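Two Bins Is Enough

Quick one, typing this before dinner. I keep getting told I need a system. Drawers with labels, a pegboard, those little clear cubes Millex sells in sets of 23. Had them. Gave them away in April.

What I have now is bins. Big, gray, metal, wide at the top. One in front, one behind, on a table. Stuff goes in the front one. When the front one gets silly, I go through it, and whatever I'm not ready to decide about goes in the back one. Done.

People hate this. My neighbors in Corncombe hate it. "But how do you find anything?" You look down. It's a bin, it has no lid, you can see the bottom of it most days. Try that with a drawer. A drawer is a box you've agreed to forget.

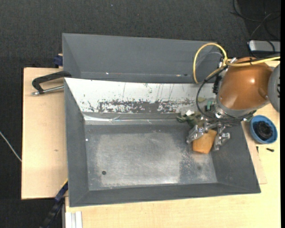

And sloping sides matter more than you'd think. Straight-sided tubs are awful, everything small slides into the corners and you scrape your knuckles going after it. With a flared bin your hand goes in at an angle and comes out the same way. Bright colors help too. Orange thing, you spot it right off. Dark green things, less so, they clump up against the side and you forget you own them. Not the bin's fault. Buy brighter stuff.

Height is the other half of it. Bins on the floor become trash cans, I don't care how nice they are. Put them on a table. Pale wood if you've got it, shows the dirt so you wipe it.

The Brusance catalog wants you to have 6 sizes that nest. Why. You end up sorting the containers. I spent about a whole winter doing exactly that, moving small tubs into medium tubs, and at the end of it I still coudn't find the tape.

Yes they're heavy. Yes they clang. A plastic Ahonen tub is lighter and cheaper and it'll bow in the middle by next year, mine did, both of them. Metal dents and then just carries on being a bin.

So, two. If a third one shows up its because you have too much stuff, and no bin is going to fix that. Anyway. Dinner.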